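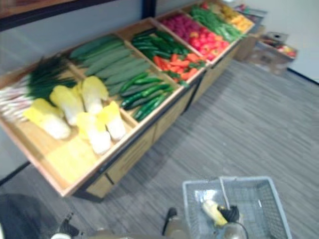 Does each compartment of the stand have to hold only one kind of produce?
Two kinds may share a compartment when one is set toward the back and the other in front. Use a divider wherever a third kind is to be added.

Section 4. Filling and Facing the Produce Stand

This section applies to the Dorell stand with wooden trays and to the Zarkska produce assortment supplied with it. Assembly of the stand must be complete before filling begins. See Section 3.

4.1 Lower tray

1. Wipe the tray floor and both sides of each divider with a dry cloth. Do not use spray cleaners on wood surfaces.

2. Begin at the left end. Lay the green onions lengthwise at the back of the first compartment, with the white ends to the left and the leaves to the right.

3. Place the napa cabbage in front of the onions. Keep the yellow leaf tips clear of the front board.

4. Fill the second compartment with the lighter green vegetables at the back, laid side by side. Pile the glossy dark green cucumbers in front of them.

Note: The two kinds are packed in separate bags marked Maes 300 and Maes 500. Do not mix the bags before filling.

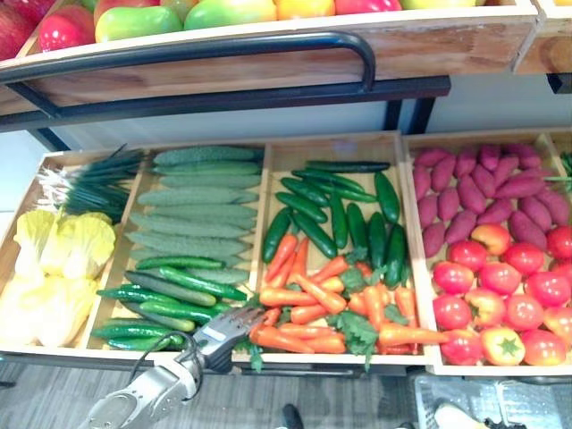

Figure 4-2. Onions, cabbage and cucumbers in the lower tray, with the fruit tray above.

4.2 Upper tray

1. Confirm that the black rail is firmly seated in front of the tray. If it moves when pressed by hand, return to Section 3 and tighten the fittings.

2. Set the mangoes on their sides. Place red and green fruit next to each other so that the colors remain distinct from a distance.

3. Leave the upper edge of the front board uncovered.

Caution: Do not lean on the upper tray or use the rail as a handhold while reaching across the stand.

4.3 Carrots and remaining vegetables

1. Place the dark green peppers at the back of the third compartment.

2. Lay the carrots in front of the peppers. The carrots may point in different directions, but the green tops should be kept out of the next compartment - they catch easily on the dividers.

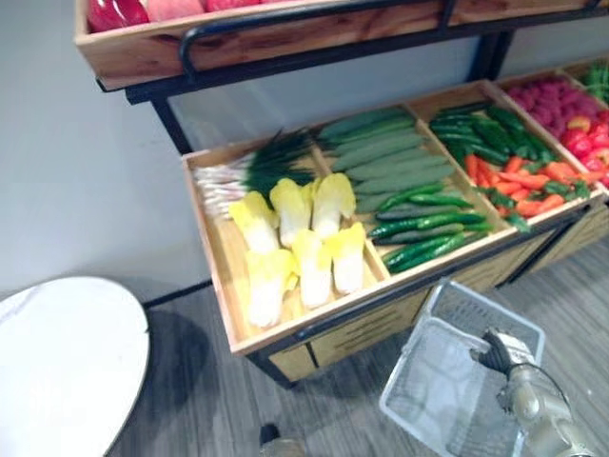 3. Continue to the right with the round red tomatoes, followed by the long green beans. Lay the beans in one direction.

4. Walk the length of the stand and return any item that has rolled over a divider.

Replacement pieces are ordered from the Hudetton parts office under list number 51. Requests should be addressed to Elaine Fagundes and must state the compartment and the kind of produce.

Section revised Jan 14, 2021.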